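Storing small blocks in a big metal bin, sloped or straight sides?

fevero_dad
September 10, 2022
Hello everybody. I want to buy an open metal bin for my short lengths and blocks. Now they are in a carton and the carton is dying. The shop in Prarkenville has bins with straight walls and bins with sloping walls. Which one is better?

AnikoKun
Sloping, in my opinion. I have used one since January. With a wide opening you can reach in from every side and your knuckles do not hit the wall. The narrow pieces slide back to the floor when they lean on the side.

gal_137
I don't agree. Sloping walls waste floor space. I had one and sold it. Six long blocks next to each other, and the floor was full.

AnikoKun
gal_137, this depends on the size, no? Mine is large. I keep only a few blocks in it at one time – the rest stays on the shelf.

gal_137
Then why do you need a large bin :) A shelf is enough.

clitudar
For me the noise is worse than the shape. Metal floor, hard block, my neighbor hears everything. Put a piece of felt.

fevero_dad
Thank you. Anikó, do you have a photo? I would like to see how much the walls lean.

AnikoKun
Yes, I attach it. Look at the left and right wall, there you see the slope. For finding the right piece I like that the blocks lie open and not in a pile. 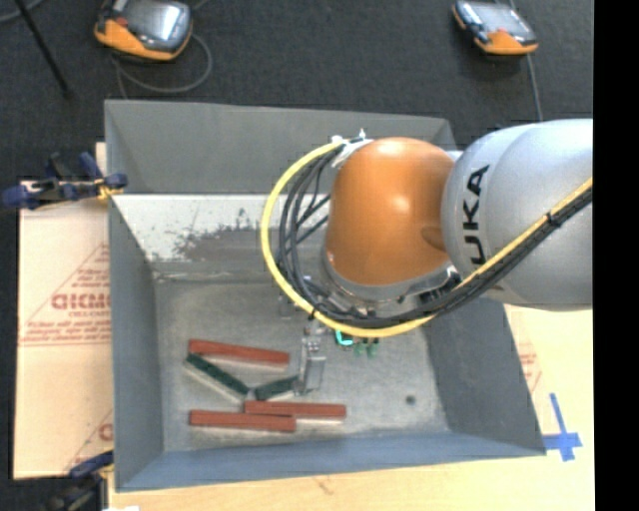 Gray metal bin, five blocks inside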